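The Vuseck Butcher-Block Oil and Board Cream, After a Winter of Use

I came to the Vuseck oil the way I come to most things for the house, which is by running out of what I had before. My old tin of Lappalainen wax was scraped clean, the shop in Drindeddale had stopped carrying it, and the woman at the counter put the Vuseck set in my hand instead (one bottle of oil, one little jar of cream, a cotton cloth you will lose almost immediately). I'm so glad she did!

Let me start with the smell, which matters more than people admit when you're wiping down a whole countertop on a Friday evening with dinner still to make. It's faint and a bit like walnuts, and it's gone by morning. The Lappalainen always smelled to me like a church pew.

The oil is thin. Pour less than you think, spread it with the grain, go and have a cup of tea, and come back to wipe off what hasn't soaked in. I gave my maple counter three coats to begin with, then a top-up in February, and water still beads on it next to the sink. The bottle holds 400 ml and I have a good third left.

The cream I'm less sure of. It's lovely on cutting boards and wooden spoons, and it goes on like hand lotion, but on a big flat surface it leaves streaks unless you buff until your shoulder complains. I'd keep it for the small things. The jar lid also sticks, and I've had to run it under the hot tap more than once.

On pale wood the oil warms the color a little and brings up the darker lines between the strips. If you love your blond top just as it is, try a patch underneath first.
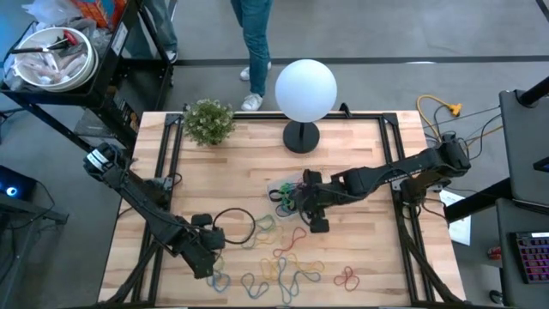

Page last changed: February, 9:12

As for price, the set was 13 dollars, a touch more than the Plorna oil my sister swears by. I've used hers, and it does the job, but it stays tacky overnight and picks up every crumb of toast. I'd pay the difference again, and next time I'll buy the oil by itself and skip the cream.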